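Sorting Health Insurance Paperwork at Home
October 18, 2022

Most of the paper that comes from a health plan falls into a few kinds: the bill from the doctor's office, the explanation of benefits, the renewal packet, and everything else. Sort by kind first and by person second. A household of two can do a year's worth in one evening.

Work on a surface you can wipe down and leave alone until you finish. Clear off the mail and the salt shaker first.

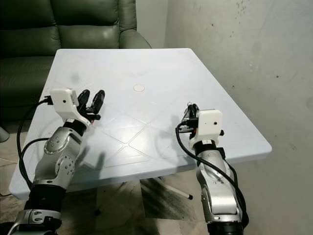

A light plastic table with a raised rim.

Match each explanation of benefits to its bill by date of service. The date printed at the top of the letter is the date it was mailed, and the two can be weeks apart. Write the date of service in pencil on the top right corner of both sheets, then clip them together with the bill in front.

If the bill asks for more than the "you may owe" line, don't pay it yet. Call the office's billing desk and ask whether the claim has gone through. Shaimaa Salem wrote in that she was billed $84 for a lab test her plan had already covered. One call took care of it.

Paper clips are better than staples for anything still open. Staple when it's paid, and write the check number or confirmation number across the front.

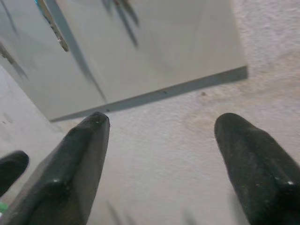 Pale surface, close up.

For storage, an accordion file with 25 pockets is plenty. Label by person and year. Use pencil on the tabs - the labels will change. Medical receipts you plan to deduct go in with the tax papers, so make a copy for the health file if you want one in both places.

The renewal packet gets its own pocket. Keep the drug list and the summary of benefits. The provider directory can be recycled if you have internet at home, as the online one is updated more often.

Set aside an hour in March to go through the open clips again. Anything still unmatched by then is worth a phone call. Note the name of the person you spoke to, the date, and the reference number on the sheet itself.

Shred old ID cards. Cut through the member number first if your shredder is a small one - plastic cards jam easily.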